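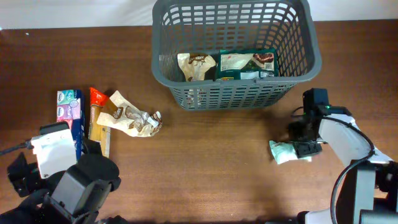

Tiltovell Allotment & Home Club – Kitchen Corner

21 December 2018

12 shares | 3 comments

I've had a few of you asking how I keep my biscuit cupboard from turning into a landslide, so I've finally sat down to write it out (with a cup of tea and, yes, a biscuit).

Baskets! I know, everyone says baskets, but get the ones with holes in the sides so you can see what's lurking at the bottom. Mine used to be full of half-eaten packets from September that I'd forgotten all about. I stand the flat packets up at the back like books and let the floppy pouches lean at the front, and when the basket's full I don't buy any more. That last part doesn't always go to plan at Christmas.

Once a packet is open, roll the top down tight, squeezing the air out as you go, and clip it with a clothes peg. Wooden pegs grip better than those shiny plastic bag clips, which always ping off behind my cooker. Anything that crumbles goes in a tin with a sheet of kitchen roll at the bottom. And please don't put ginger nuts in with shortbread, they both end up tasting of ginger and going soft!

If plain biscuits have gone soft already, lay them on a baking tray and give them a few minutes in a low oven, then let them cool right down before you decide they haven't worked. I gave up on a whole batch once and they crisped up on the side while I was sulking. Chocolate ones are past saving that way, so I bash them up for a fridge cake. Evaristo Arellano from the Plosness group uses 2 tablespoons of golden syrup in his where I use 3, and his does slice more neatly, I'll give him that.

Chocolate itself wants to be somewhere cool and dark, well away from the boiler. If it gets a white bloom on it, it's normally fine to eat, just a bit sad to look at, so melt it for a sauce.

Oh, and crumbs in the cupboard corners: a dry pastry brush gets them out far better than a cloth. Wipe round afterwards with warm water and a drop of washing-up liquid and leave the door open till it's bone dry. I'll do jam jar lids next time, I have opinions.

Share this 12 | Comments 3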